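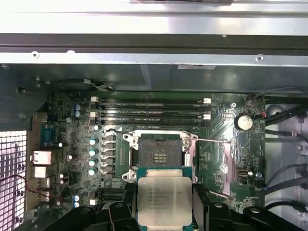

Zaston Workshop Support – Bench Repairs

Ticket 1749
Subject: No POST after memory upgrade, desktop from accounts
Opened by: Elsie Ashworth
Assigned to: Jhun Gatchalian
Priority: Normal
Status: Closed

Reported fault
Machine was fine until two additional DIMMs were fitted on site. Since then it powers on, fans spin up, no display, no beeps. Power cycles itself after 20 seconds and repeats. User has tried a second monitor and a second cable. Asset tag 494.

Log

Entry 1 – J. Gatchalian
Confirmed on the bench. Fans run, no video on either output, reset at 20 seconds as reported. Removed the two new modules. No change. Tried one original module in each slot in turn. No change. Swapped in a known good module from the Jundus spares box. No change.

Entry 2 – J. Gatchalian
Cleared CMOS with mains disconnected and the coin cell out for ten minutes. Cell reads 3.1 V, refitted. No change. Bench supply connected in place of the original. No change. Original supply tests within tolerance on all rails, so it goes back in.

Entry 3 – T. Myklebust
Please check CPU seating before ordering a board. We had a Tranport return in August with the same reset loop and it was a contact problem at the socket. Heatsink on these is held by four screws, release them diagonally, half a turn each to start. Warm the machine first if it will run long enough, the old paste sets hard.

Entry 4 – J. Gatchalian
Cooler off. Paste dry and crumbly, cleaned from both surfaces with isopropyl and lint-free wipes. All four memory slots left empty for this work. Lever released, frame lifted, CPU out over the open socket. The board stays in the case for this – there is enough room above the socket once the cooler is out, and taking the board out means unplugging the front panel header, which is a tight fit on this model.

Socket contacts inspected under the magnifier with the light from one side, then the other. No bent contacts. Smear of old paste on the underside of the CPU, near one corner, covering several lands. Corresponding contacts in the socket slightly dull.

Entry 5 – M. Pangilinan
Do not wipe the socket. Use contact cleaner and the soft brush, dabbing only, and leave it to dry for the full 30 minutes. The underside of the CPU can be wiped normally.

Entry 6 – J. Gatchalian
Done as above. CPU refitted: notches aligned, lowered straight down, no sliding. Frame down, lever under its catch. Normal resistance. New paste, cooler refitted, fan lead reconnected.

One original module fitted. POST on the second attempt (first attempt restarted once, expected after a CMOS clear). Set clock and boot order. Added the second original module, then the two new ones, with a restart between each. All four detected at full capacity.

Entry 7 – J. Gatchalian
Memory test overnight, no errors. Load test for two hours, CPU temperature steady, no resets.

Entry 8 – E. Ashworth
Was the memory upgrade the cause? The user is asking whether we should stop doing these on site.

Entry 9 – T. Myklebust
New modules are good. The paste was there already, so somebody had the cooler off at some point. Most likely the contact was marginal and pressing the DIMMs in flexed the board enough to lose it – can't be proved from here. On-site upgrades can continue. Support the board edge when fitting memory.

Resolution
CPU lands and socket contacts cleaned, CPU reseated, thermal paste replaced. No parts ordered. Returned to user.

Closed by: Jhun Gatchalian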